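Notebook, bench 3 – cold assembly layout
October 7, 2025

Subject today: where the bread and the fillings should stand for the cheese and lettuce roll, and what goes under the roll while it is being put together. Carried over from the June entries, where we left it at "tray in front, everything else wherever it fits." That was good enough for a few rolls and not for a batch of 40.

Stock in: buns from Malý, plain and sesame, sliced. Cheese from the usual block, cut on the thin setting and then again one notch thicker after the first slices tore at the corners. Green leaf lettuce, washed, spun, torn by hand. Left it in the colander on a towel until everything else was set out. The Vustum spinner still leaves a spoonful of water in the bottom and some of it goes back over the leaves if you lift the basket too fast. Lift it straight up and wait.

Order of build has not changed: bottom bun with the cut side up, cheese, lettuce, top bun. I tried lettuce first on a couple of them. The leaves push up in the middle and the cheese slides off to one side, so back to cheese first.

Layout: metal tray in the middle at the front, lined with parchment. Bread to the left in the clear box. Lettuce and cheese share the box at the back, lettuce on the left, cheese on the right, nothing between them.
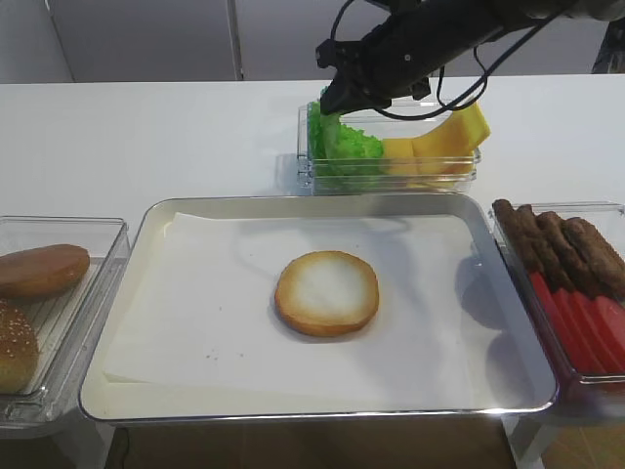
Brigitta Ammann would rather see the fillings kept in separate boxes. Her note on my draft says that cheese stored against cut lettuce picks up water along one edge, that the slices then stick to each other, and that by the end of a batch you are peeling instead of picking up. She also asks whether the divider from the old Stevex set would fit.

Answer to that: I tried it and it doesn't, the old divider is too tall and too narrow. I agree about the water. For a short run I will keep the shared box, with the lettuce dried properly and the cheese put in last. For the 40 we should use two. Burgi Bühler is checking the cupboard for a second one with the same footprint, so the spacing at the back stays as it is.

Notes on the cheese. Flat in one stack it looks tidy but the slices grip each other, and you get two at a time or half of one. Fanned out at an angle, with some of them standing, there is always a corner to take hold of. It uses more of the box. Worth it. Put the fan in cold, straight from the fridge. I had one lot out on the bench while I was looking for the parchment and it slumped.

Notes on the lettuce. The frilly kind holds its height, so a box that looks full is mostly air. Tear it to palm size or a bit smaller. Big leaves drag their neighbors out with them and leave a trail across the table. I weighed what I had torn, 299 g, and after trimming off the thick ribs there was 181 g left that I would want to eat. The ribs went into the stock bag. Order more than the recipe sheet says. The sheet was written for a different lettuce and should be corrected, I have penciled it in on the copy by the sink.

Parchment. Cut it a little smaller than the floor of the tray. At full size it climbs the rounded corners and lifts, and the edge gets in the way of the bread. Crumbs show up on it straight away, so it is easy to see when it needs changing. I had been meaning to try a damp cloth under the paper to hold it still – did that once, the paper went soft, not doing it again. A dab of butter under each corner holds better.

Toasting: under the grill on the middle shelf, cut side away from the heat. The crust colors at the edge and the inside stays pale and soft. Malý's plain bun takes color faster than the seeded one. Skarska sent a bag of theirs to compare and I have not opened it yet, it is in the freezer, second drawer, with the date on it.
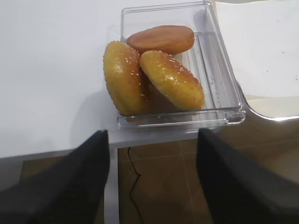
Bread storage needs a rule, and so far we don't have one. Burgi puts everything in flat, and I put it in whichever way my hand is facing. Flat is kinder to the crust, but it fills the floor of the box quickly and then you start stacking. Tilted up on edge takes less room, as with the sesame ones leaning together in front of the plain bun, and the whole right side of the box is still free. The drawback is that the back one ends up half hidden and you have to move the others to get at it. Leaning them also lets them slide as soon as one is taken out. My proposal: plain buns flat, sesame buns on edge, and the flat ones go in front. Seeds come off wherever two domes rub, so stand them with the cut faces together.

The clear boxes themselves are fine. The ridges on the bottom keep the bread from sitting in its own steam if it goes in warm, though I would still let it cool on the rack first. Wash by hand. The lip holds grease underneath where you don't see it, run a thumb around it.

To do:
– second box for the back, same footprint (Burgi)
– trim parchment for the whole batch in one go, keep it under the cutting board
– correct the lettuce weight on the recipe sheet
– thaw the Skarska bag overnight, toast next to Malý's on the same shelf
– ask Brigitta if she wants the cheese one notch thicker still, I think it is thick enough
– more butter

Leftover rolls are on the lower shelf of the fridge, wrapped. The ones with a cross on the wrap have the lettuce underneath, eat those first.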